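Stetville library hours from March

The library on Saavedra Road will open until 7 on Wednesday evenings, starting in the first week of March. Saturday hours stay as they are. The request for a later closing time came from 40 readers who filled in the winter survey -- most of them work in Brurimitz and can't get back before the doors shut.

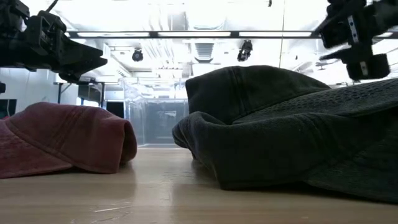 Reserved books will be held for 3 weeks, up from two. If you have moved house, please give your new address at the desk or ring Jayson Tagle on extension 403. The book drop by the side door is still out of use.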